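Rain gauge notebook, August, second page for this month

Started at ten past six in the morning. The rain stopped in the night, I think before four, but I was asleep and the recorder will have to say it.

The hand gauge at Kwofie had 2 mm less than the tipping bucket beside it. Last time the difference went the other way. I have emptied the hand gauge and wiped the funnel. There was a leaf in it, a small one, and I don't believe one leaf explains the difference, but I write it down. Úna asks that we always note leaves, insects and bird dirt, also when they look harmless.

Kisley: the logger clock is behind again. I did not correct it in the field. Salamatu wants the raw times to stay as they are and the shift to be written in the table, so that all corrections are in one place. This is in her column now.

Pressure at the time of reading was 1078 on the old Burkel barometer. This is impossible for our height, and for nearly any place. The needle moves when I tap the glass and then it goes back to the same point. Kwesi opened the case after lunch and found the linkage bent. Please do not use the Burkel until he has signed it off. The values from the two days before are marked with a question mark in the book, and I would leave them out of the monthly mean. 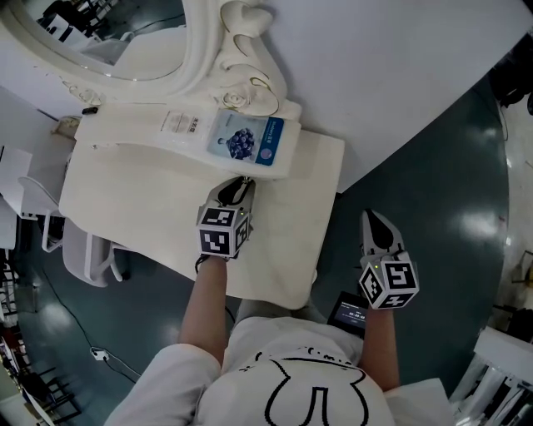
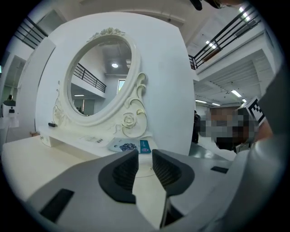
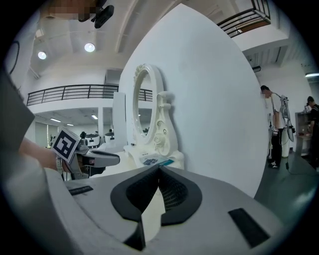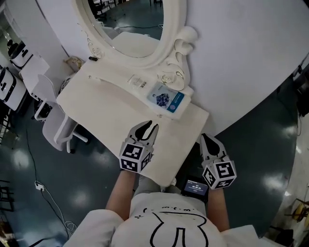

Calibration of the Verkar bucket, done on the bench in the afternoon. I let the water drip slowly from the bottle and waited for 10 tips, then weighed what came out below. Two runs only, because the scale was needed by others. The first run was good. In the second run the bucket hesitated once in the middle position before it fell, and I could see a little water standing on the edge. I cleaned the pivot with a soft brush and did not use oil. Dela says that oil collects dust and makes it worse by the end of the dry season.

I have not changed the calibration factor. Two runs are too few for this, and one of them was not clean. Next time I would like to do it at three different drip rates, also a very fast one, as we had that heavy hour in the early evening and nobody is sure the bucket could follow it. The hand gauge total was higher than the bucket on that occasion, which fits with the idea, but it is one case.

Question from Štefánia: do we count the rain that fell before the morning reading to the day before? Yes, we do. The reading belongs to the day in which most of the period lies, and it is written so on the inside of the cover. I see that in the first page of this month it was done differently on one line. I corrected it in pencil and put my initial.

Still to do:
Cut the grass at Kwofie, it is nearly at the rim of the gauge.
New batteries for Kisley.
Ask Kwesi if the spare barometer can hang in the corridor meanwhile.
Copy the pencil correction to the table.

At twenty to five there were dark clouds again from the north-east, and some wind. No drops yet when I closed the shutter.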